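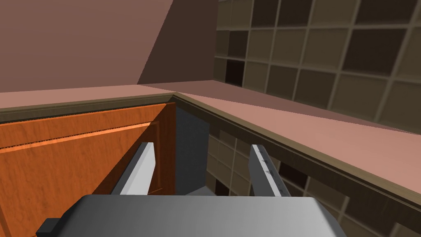

Getting an old memoir back into print is mostly a matter of typing, squinting and waiting for the kettle. If you have a book by a long-dead author, a scanner and a few free evenings, you can turn out a clean edition that people might even pay for. You don't need an office. The corner of a kitchen counter is as good a place as any to spend an evening deciding whether a smudge is a comma. I did most of Umorell there, and the book came out no worse than its author had left it.

Umorell, for those who missed it (nearly everyone), is the memoir of a provincial auctioneer who knew several important men and disliked them all. I'll use it as the worked case throughout.

Before you start

Check that the book is out of copyright where you live and wherever you mean to sell it. The rules differ from country to country and usually hang on when the author died, so find that date first. Look for translators and illustrators too. The author may be safely dead while the man who wrote the footnotes lived to a great age out of spite.

You'll need:

A complete copy of the book. Count the plates against the list at the front.
A flatbed scanner, or a patient friend who has one.
Text recognition software. Whatever came with the scanner is probably fine.
A plain word processor.
A second reader who isn't related to you.

Step 1. Scan the pages

Scan in greyscale and keep every file, including the blank pages. Name them by page number as printed. I named mine by the order in which I scanned them, dropped the book at page 149, picked it up at the wrong place and lost most of a Sunday.

Old bindings don't like being pressed flat. Support the cover on the side you aren't scanning and accept a bit of shadow down the middle. You can crop a shadow.

Step 2. Run the text recognition and lower your hopes

The software will read most of the words correctly and then do something terrible to the rest. In Umorell it turned "modern" into "modem" all the way through, which gave the author some very advanced opinions for a man who travelled by horse. Other favourites are "arid" for "and", "tho" for "the", and page headings dropped cheerfully into the middle of sentences.

Search for the headings first and take them all out. Then rejoin the words that were split at line ends. Do this by eye. There's a setting that does it for you, and it will also rejoin "half-witted", "well-born" and every other hyphen the author was fond of.

Step 3. Proofread against the page

Have the scan on one side and your text on the other. Stick to 10 pages at a sitting. After that you start reading for the story, and you'll sail past anything.

Leave the author's spelling alone, even when it's odd. Fix plain printing errors, and keep a list of each one you've fixed, with the page. Othmane Kettani, who read Umorell for me, sent the first draft back with 18 corrections on the opening chapter and a note asking whether I had been well.

Step 4. Write the "About the Book" paragraph

This is where most reprints go wrong. Somebody writes one paragraph about notable lives in politics and society, pastes it under every title on the list, and goes to lunch. The buyer learns that the book is a book.

Say who the author was, what years the memoir covers and what's in it that a reader can't get elsewhere. Add one line of the author's own, copied exactly, with its start and finish where the author put them. Don't let the shop's system chop it for you. My first attempt at Umorell went up ending on "He was a man of considerable", and I had two letters asking what.

Keep it under 700 characters, or the second half will vanish behind a little arrow.

Step 5. Choose a cover

Plain type on a plain colour is perfectly respectable. If you use a portrait, make sure it's of the right person. The Skarnham edition of Koltine's recollections carried his brother-in-law for years, and the two weren't speaking.

Step 6. Order a proof copy

Order one printed copy before you put the book on sale, and read the spine. Then read the title page aloud to somebody. Tawfik's memoirs very nearly went out as "Tawfik's Memories", and I'd looked at that page every day through May.

Once the proof is right, upload the final files, put your list of corrections at the back and set the price. Then search for your own title and check that the reviews box underneath has the whole of it.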